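Town's Missing Library Books Come Home, Mostly

Bunting Public Library has gotten 1,037 of its overdue books back since it stopped charging late fines in April, and is now facing the question of where to put them.

The shelves, it seems, had adjusted to their absence. Over the years the gaps in fiction were filled with newer fiction, the gaps in gardening were filled with a spider plant, and a whole bay of travel guides gave way to the photocopier. The travel guides are back now. Several of them recommend places to cash a traveler's check.

"We planned for a trickle," said library director Yvonne Fairclough, standing beside a cart that could no longer be steered. "I told the board we might see a few dozen. The board asked whether that was optimistic."

According to the library's own records, 1,908 items were listed as long overdue when the fines were dropped. Long overdue, in Bunting, means more than a year. The oldest book to come back so far is a manual on home canning that had been out for 38 years. It was pushed through the return slot before opening on a Sunday, wrapped in a grocery bag, with no note.

Under the old rules the fine was a dime a day, capped at the price of the book. The cap was printed on the back of the library card in type so small that a good many people never learned of it. Callum Wragg, who runs the tire shop on Fledus Street, said he had avoided the building since high school on account of a book about sharks.

"I did the math once and got scared," Wragg said. "I figured I owed them a car."

He owed $14.95. He now owes nothing, and has taken out another book about sharks.
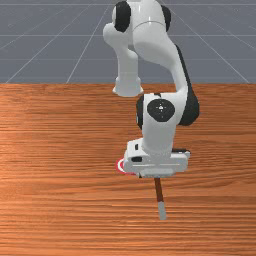
Does a returned book wipe out everything a borrower owes?

Late fines are gone as soon as the book is back, however long it was out. A borrower who has lost or ruined a book still has to pay for a replacement, or bring in a clean copy of the same title.

The clean copy rule has been read generously. Circulation clerk Mahlet Fikre has been handed a large-print edition in place of a regular one, a Spanish translation in place of the English, and a DVD of the movie. She accepted the large print. The other two are under discussion.

Fikre has also taken charge of what falls out of the books. The box behind the front desk holds grocery lists, a parking ticket, a pressed fern, one half of a divorce agreement and a great many bookmarks from a bank that closed. Owners may claim their things by describing them. So far one man has come in for the fern.

Not everyone is pleased. Colin Holroyd, who has sat on the town council for 22 years and has spoken about library fines in most of them, told last week's meeting that the policy rewards bad behavior and insults people who bring their books back on time. He mentioned that he was one of those people. Fairclough, asked afterward, declined to discuss any patron's record, and took a while to decline.

The money involved was never large. Fines brought in less each year than the library spent mailing out notices about them, a point Fairclough made to the council with a chart. Holroyd asked whether the library might use cheaper envelopes.

Meanwhile the sorting goes on in the basement, where each returned book is checked for mold, crayon and relevance. Those that pass will be shelved upstairs as space allows. The rest will go into a sale next month in the Pado Room, priced at a dollar for hardcovers and a quarter for paperbacks. The computer manuals will be free, and patrons are encouraged to take more than one.

Jordan Mellor, a retired mail carrier, has already asked to be let in early. Mellor returned nine books in May and would like to buy six of them back.

The library is open until 8 p.m. on weeknights. The return slot is open at all hours, though staff ask that anyone bringing encyclopedias please use the door.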